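Search posts, people, films

Gristent finally on at the Bistthorpe Hulme. Monday, 8pm, 30 of us in a room for 283

lighthouse keeper loses his brother's boat, says nothing for 57 minutes. i was gripped?? teh sound alone

middle bit drags. the wedding could go

last shot though. still thinking about it on the bus

anyway 8/10, go if it's near you, skip the trailer

14 replies · 30 reposts · 57 likes

Help · Contact · © Bustus · Back to top 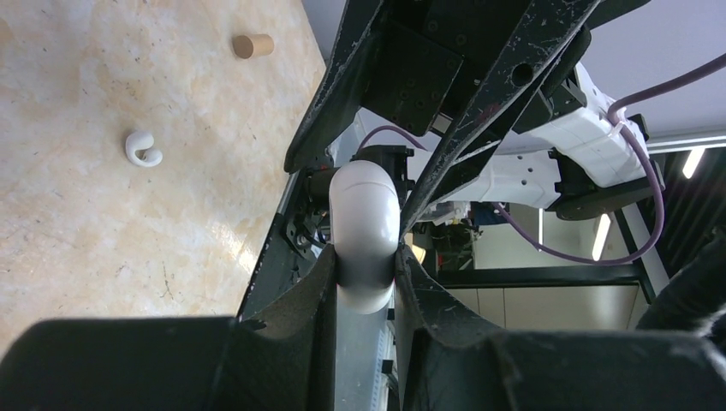 wooden cylinder and a little white curl on the table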